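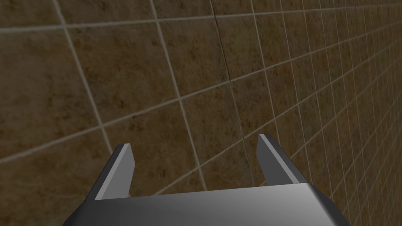 줄눈 이야기, 그리고 겨울 욕실을 돌보는 법

안녕하세요. 한 해가 이렇게 또 저물어 갑니다. 12월 26일, 큰 명절 손님을 치르고 난 집들이 조금 조용해졌을 무렵에 이 소식지를 보내 드립니다. 저희 집도 어제까지는 냄비가 모자랄 만큼 북적였는데 오늘 아침에는 주전자 끓는 소리만 나더라고요. 그 조용한 틈에 커피를 한 잔 타 놓고, 지난가을부터 써야지 써야지 하고 미뤄 두었던 줄눈 이야기를 드디어 꺼내 봅니다.

지난 9월 소식지에서 타일 고르는 법을 다루었을 때 답장을 참 많이 받았습니다. 색깔이나 크기를 물으실 줄 알았는데, 막상 열어 보니 절반이 넘게 줄눈 걱정이었어요. 욕실 줄눈이 누렇게 변했다, 싱크대 뒤쪽이 자꾸 거뭇해진다, 몇 해 전에 새로 했는데 벌써 가루가 떨어진다, 하는 이야기들이었습니다. 읽으면서 고개를 얼마나 끄덕였는지 모릅니다. 타일은 한번 붙이면 여간해서는 변하지 않는데 그 사이를 메운 가느다란 선은 사람 손을 꽤 타거든요.

먼저 줄눈 색 이야기부터 해 볼까요. 저희 가게에 오시는 분들은 대개 타일 견본을 한참 들여다보시고는, 줄눈은 그냥 흰색으로 해 주세요, 하고 일어나십니다. 흰 줄눈도 물론 예쁘지요. 다만 현관이나 부엌 바닥처럼 신발과 기름이 오가는 자리라면 한두 톤 어두운 색을 한 번쯤 대어 보셨으면 합니다. 갈색이나 흙빛 타일에는 옅은 베이지나 회색 섞인 베이지가 무난하게 어울리고, 타일보다 밝은 줄눈을 쓰면 격자가 또렷하게 살아납니다. 반대로 타일과 거의 같은 색으로 메우면 벽이 한 장처럼 이어져 보여서, 좁은 욕실에서는 이쪽을 좋아하시는 분도 많아요. 어느 쪽이 낫다고 말씀드리기는 어렵고, 결국 매일 아침 양치하면서 바라볼 분의 마음에 들어야겠지요.

색을 고르실 때 한 가지만 부탁드린다면, 마른 견본을 보고 정해 주세요. 줄눈재는 갓 발랐을 때와 다 말랐을 때 색이 꽤 다릅니다. 시멘트 계열은 마르면서 밝아지는 경우가 많아서, 시공하는 날 저녁에 너무 어둡다고 놀라서 전화하시는 분이 해마다 계십니다. 그럴 때 저희는 우선 푹 주무시고 며칠 뒤에 다시 봐 주시라고 말씀드려요. 그러고 나면 대부분은 다시 전화가 오지 않습니다.

이제 청소로 넘어가겠습니다. 겨울 욕실은 창을 닫아 두는 시간이 길어서 물기가 오래 남습니다. 샤워를 마치고 벽의 물을 한 번 쓸어내리는 것만으로도 많이 달라지는데, 이게 참 말은 쉽고 몸은 귀찮은 일이라 저도 사흘에 하루는 빼먹습니다. 그래도 물밀개를 샤워기 바로 옆에 걸어 두고부터는 훨씬 자주 하게 되었어요. 서랍 안에 넣어 두었을 때는 일 년에 몇 번이나 꺼냈나 싶습니다.

평소 때는 중성세제를 미지근한 물에 풀어서 부드러운 솔로 문지르고 깨끗이 헹구시면 됩니다. 솔은 칫솔처럼 작은 것이 편하고, 쇠솔은 쓰지 말아 주세요. 식초나 구연산이 좋다는 글을 읽고 따라 하셨다는 분이 많은데, 시멘트 줄눈은 산에 약해서 자꾸 쓰면 표면이 조금씩 삭습니다. 대리석 같은 천연석 타일이라면 돌까지 상할 수 있으니 더욱 조심하셔야 하고요. 곰팡이 때문에 염소계 표백제를 쓰신다면 제품 설명서를 먼저 읽으시고, 환풍기를 돌리고 장갑을 끼고 하세요. 산성 세제나 식초와는 절대로 섞지 마시고요. 이 부분만큼은 제가 잔소리꾼 소리를 들어도 매번 적겠습니다.

조금 떨어져 나간 줄눈은 집에서도 손보실 수 있습니다. 들뜬 부분을 줄눈 제거용 칼로 살살 긁어내고, 가루를 말끔히 털어 낸 다음 새 줄눈재를 고무 헤라로 꾹꾹 밀어 넣으면 됩니다. 헤라는 줄과 비스듬하게 움직여야 애써 채운 것이 도로 파이지 않아요. 표면이 꾸덕해지기 시작하면 물기를 꼭 짠 스펀지로 타일 위를 닦아 냅니다. 처음 하시는 분들은 스펀지를 너무 흥건하게 쓰시는데, 물이 많으면 색이 얼룩덜룩해지니 이보다 더 짤 수 없겠다 싶을 때까지 짜 주세요. 벽과 욕조가 만나는 모서리는 줄눈재 말고 실리콘으로 메우시고요. 그 자리는 조금씩 움직이는 곳이라 딱딱한 재료는 금방 갈라집니다.

다만 타일을 두드렸을 때 속이 빈 소리가 넓게 나거나, 메워도 같은 곳이 계속 갈라진다면 줄눈만의 문제가 아닐 수 있습니다. 그럴 때는 덧바르지 마시고 시공하는 분께 보여 주세요. 작년에 저희 부엌이 딱 그랬는데, 제가 타일 가게 사람이라는 자존심에 세 번이나 혼자 메우다가 결국 벽 안쪽 배관을 고쳤답니다. 지금 생각해도 얼굴이 화끈거려요.

가게 소식도 몇 가지 전해 드릴게요. Podadon 매장 안쪽 견본 벽을 가을 내내 새로 꾸몄습니다. 이제 타일과 줄눈 조합을 400가지 넘게 직접 대어 보실 수 있어요. 흙빛과 모래빛을 모은 Sullar 시리즈는 창가로 옮겼는데, 자연광에서 보시는 편이 훨씬 좋습니다. 오전 빛과 오후 빛이 많이 다르니 시간이 되시면 두 번 들러 주셔도 반갑지요. 작은 육각 타일인 Marín은 찾는 분이 많아 잠시 동이 났다가 다시 들어왔고, 남은 수량은 134상자입니다. 욕실 한 칸 정도라면 넉넉하지만 넓은 바닥을 생각하신다면 미리 말씀해 주세요.

줄눈 메우기 교실도 새해에 다시 엽니다. 장소는 늘 하던 대로 Cestosska 골목의 작업실이고, 한 번에 10명까지 모십니다. 연습용 판과 도구는 저희가 준비하니 버려도 아깝지 않은 옷만 입고 오시면 됩니다. 지난번에는 새 스웨터를 입고 오신 분이 계셔서 앞치마를 두 겹으로 둘러 드렸어요. 신청은 이 소식지에 답장으로 보내 주시면 되고, 날짜가 정해지는 대로 신청하신 순서대로 연락드리겠습니다.

다음 호에서는 오래된 집 현관 바닥을 고칠 때 문턱 높이를 어떻게 맞추는지 써 보려고 합니다. 혹시 댁의 현관 때문에 고민 중이시면 사진과 함께 문 아래 틈이 얼마나 되는지도 적어 보내 주세요. 답장은 조금 늦더라도 하나하나 읽고 있습니다. 연말 동안 매장은 평소보다 한 시간 일찍 닫으니 저녁에 오실 분들은 조금 서둘러 주시고, 추운 날씨에 감기 조심하세요.

Podadon 드림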